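Notes > Simulation > Rod pickup, part 3

January 4, 2024

The Cullholm set now stands at 3,730 episodes, all of them generated in the simulator. After filtering, 2,474 are left. That is a worse yield than I wanted, and most of the loss comes from one check.

The check compares the commanded finger gap with the measured one over the last 40 steps. If the two agree too closely, the fingers probably closed on nothing, and the episode is dropped. It works for blocks. For a thin rod the gap is so small that good grasps get thrown out along with the empty ones. I replayed 300 rejected episodes by hand and put a fair number back.

Changes since part 2:

Backgrounds are now drawn from a pool of fabric textures. Flat gray walls made the policy lean on edge contrast.

Rod tilt at the start is sampled per episode and written to the log.

Wrist camera views are stored at full rate. Flimeo handles the playback, and scrubbing is finally quick enough to review a batch in one evening.

A wrist view from the current batch, orange rod with the pale tip, speckled weave behind:
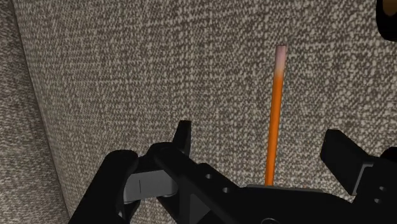
Next batch

I will replace the gap check with a contact force threshold, using the Tsuchiya solver settings. The Kimura settings let thin objects sink into the finger pads, and the forces read low. If the yield improves, the old episodes get rescored under the same rule before any training run.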